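Lista de comprobación de seguridad, puesto de demostración
Jornada de puertas abiertas, Larholm, nave 2
Revisión previa a la apertura, febrero, 8:15
Revisa: Tomoyo Sakamoto. Segunda firma: Ankit Malhotra

Acceso y público

1. Cinta de separación a 90 cm de la mesa. OK. El poste de la esquina baila, cambiarlo si hay otro en almacén.
2. Aforo delante del puesto: 20 personas por turno. Cartel puesto. Falta el de inglés, lo trae Ankit.
3. Niños siempre con adulto y detrás de la cinta. Repetirlo al empezar cada turno.
4. Salida de emergencia despejada. NO OK a las 8:15, había cajas de Peixoto (folletos). Retiradas 8:30. OK.
5. Cables de suelo bajo canaleta. OK en el pasillo. En el lado de la pared, cinta provisional, repasar a mediodia.

Parada y alimentación

6. Seta de emergencia del operador: probada, corta. OK.
7. Segunda seta, lado público: probada, corta, pero el rearme va duro. Anotado para Vellstead, no impide abrir.
8. Cuadro cerrado con llave. Llave la tiene Tomoyo.
9. Extintor a la vista, precinto bien, fecha bien.

Brazo y pinza

10. Velocidad limitada en modo demo. Comprobado en la consola, perfil "visitas". No tocar el perfil aunque lo pidan para un vídeo.
11. Dedos de la pinza: los azules, de celdas. Pasar la mano con el brazo PARADO, buscar grietas entre celdas. Sin grietas. OK.
12. Tornillos de la muñeca marcados con pintura, marcas alineadas. OK.
13. Cámara de muñeca con imagen en la pantalla grande. OK, retardo aceptable.

Mesa y piezas

14. Superficie limpia y libre delante de la pinza, sin herramientas ni móviles. Los vasos al fondo (azul claro, rosa, verde), el resto de la mesa blanca despejado hasta los dedos. El verde inclinado, enderezar antes del turno.

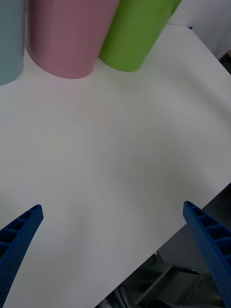

15. Piezas sin rebabas ni cantos vivos. OK. Si se raja una se retira, no se pega.
16. Recambios de vasos en la caja Idix, debajo del mostrador. El público puede tocar los de la caja, los de la mesa no.
17. Borde de la mesa: nada apoyado encima, ni vasos de cafe. Ayer en el ensayo había dos.

Personal

18. Un operador en consola durante todo el turno, sin excepciones. Relevo con el brazo parado.
19. Quien explica no cruza la cinta con el brazo en marcha.
20. Pelo recogido, sin acreditaciones colgando. Ankit, la tuya.

Comentarios

Se puede abrir. Pendiente: rearme de la segunda seta, poste, cartel en inglés, cinta lado pared. Si falla la segunda seta en cualquier turno se cierra el puesto y se avisa a Vellstead, aunque haya cola.

Próxima revisión 13:00, repetir puntos 4 a 7 y 14.

T. Sakamoto / A. Malhotra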